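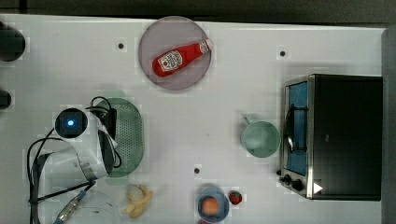

How long do I have to claim a refund if the airline cancels my flight?

Depends on the carrier and where you were flying from, so check the conditions on your booking first. Mavora gives 41 days from the original departure for a claim through its own site. After that you can still ask, but you'll be writing letters.

Quick guide below. Did this myself in June, for 2 tickets, total 1,755 dollars. Got it all back. Took longer than it should have.

Before you start

Find the booking code. Six characters, top of the confirmation email. NOT the ticket number, that's the long one. You'll want both.

Save the cancellation notice. Screenshot it if it came through the app, mine vanished from the inbox after I rebooked. Save the fare receipt too, the one with taxes split out.

Don't click "Accept voucher." It's the big button. The cash refund is the small gray link underneath. Once you accept the voucher you've usually closed the claim and it's a pain to reopen.

Step 1. Work out who has your money

Booked direct: claim from the airline. Booked through an agency: start with the agency, they took the payment. I'd used Courtois for one leg and the airline for the other, so two claims. Don't mix them in one form, it'll get bounced.

Codeshare? Look for "operated by" on the receipt. My Stovside flight was really a Mavora plane. The company that sold the ticket handles the refund.

Step 2. Fill in the form

Manage Booking, then Disrupted Flights, then Request Refund. Names exactly as on the ticket. Marcelle Cordier was travelling with me and her form failed twice over a missing middle name.

Under "reason" pick Cancelled by Airline. Do not pick Change of Plans, even if you'd been thinking of not going. That one sends you to the fee page.

Extras go on a seperate line. Bags, seats, meals. They don't get added automaticaly. Attach receipts.

Screenshot the last page with the case number. 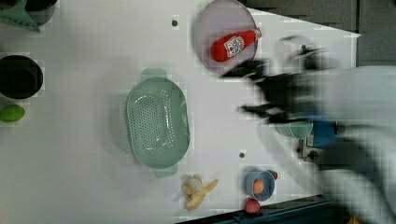 Step 3. Chase it

No reply after two weeks, write again. Same case number, don't open a new one or you go to the back of the line. Keep it short. Something like:

"My flight was cancelled by the airline. I did not accept a voucher. Please refund the full fare and extras to the original card. Case number as above."

Phone is OK early in the morning, before 8. Afternoons I was on hold for ages. Get the agent's name. Mine was Apolline Arnaud and mentioning her in the next email got things moving.

Step 4. Still nothing

Call your card company and ask about a dispute for services not provided. They'll want the receipt, the cancellation notice and your emails. Tell them if a refund comes through in the meantime. There's a deadline on disputes too, so ask what it is before you spend weeks waiting.

Travel insurance: worth a look for hotels and transfers. Sovard wouldn't touch the airfare until the airline had turned me down in writing, but they did pay for the airport hotel.

Card expired since you booked? Refund normally still goes to the old account number. Ring the bank and check before giving anybody new details.

Will add the Stovside form link when their site is back up.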